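Chores and machines, part 3: the drawer

2021-02-19

I keep a running list of household tasks sorted by whether a machine can do them at a price a normal person would consider. Floors left the list years ago. Dishes left it before I was born, if you accept that a human still loads the rack. Folding laundry is still at the top, and I expect it to stay there.

Drawers sit somewhere in the middle, and I think they get less attention than they deserve. A large share of tidying comes down to opening something, putting an object in or taking one out, and closing it again. If an arm can't do that reliably, it can't put away the remote, fetch the charger or set out a clean towel.

The easy version has a flat front and a bar handle. The arm closes its fingers on the bar, backs up in a straight line, and the slides do the rest. Most of the demo videos I have watched use that version. The hard version has no handle to grab, so the only purchase is a gap or a lip, and the front is curved, so the fingers meet the surface at a different angle depending on where they land.

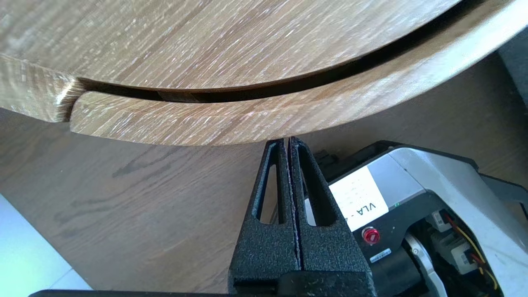

Two things go wrong with curved fronts. The first is contact. A narrow fingertip on a convex face touches at a point, and any sideways error turns into a slide along the surface. The second is sensing. Light wood with a strong grain reflects in streaks, and a depth sensor tends to return noise exactly where the edge needs to be found. You can average several readings, but that costs time, and at some point the person in the room gets up and opens the drawer.

My notes on this series use four project names: Budo, Gestar, Holub and Jokonero. Budo is my planner, Gestar handles grasp selection, Holub is the logger, and Jokonero is the simulator I use when I don't trust the other three. I ran 73 drawer openings in Jokonero last June with a simple rule: approach, make contact, pull, and stop if the force goes past a limit. The failures fell into 2 groups. Either the tip never got behind the lip, or it did and the pull direction was wrong enough to bind the slides. Dropping the pull speed helped the second group and did nothing for the first.

Simulated wood is also very forgiving. It has no varnish, no swelling and no slide that somebody overloaded with batteries and old phone chargers.

Getting the drawer open is half of the job anyway. The object inside is the other half, and a bedside drawer is a shallow box with walls close on every side. A flat item lying at the bottom gives the fingers very little height to work with.
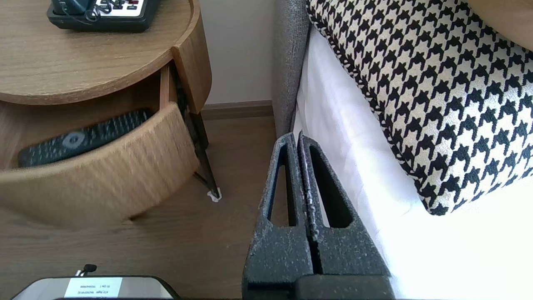

Drawer partway open, remote control inside.

For a remote I would pinch across the narrow dimension and lift straight up — no tilting until it clears the front panel. Buttons are a nuisance here, as a firm grip can press them.

So drawers stay in the middle of the list. I would call flat fronts with handles close to solved in a known room, and curved fronts without handles a research problem for a while yet. Closing is easier than opening in every case I have tried, and I may split it out as its own entry. Part 4 will be on bedding, once I have fixed the timestamps in Holub.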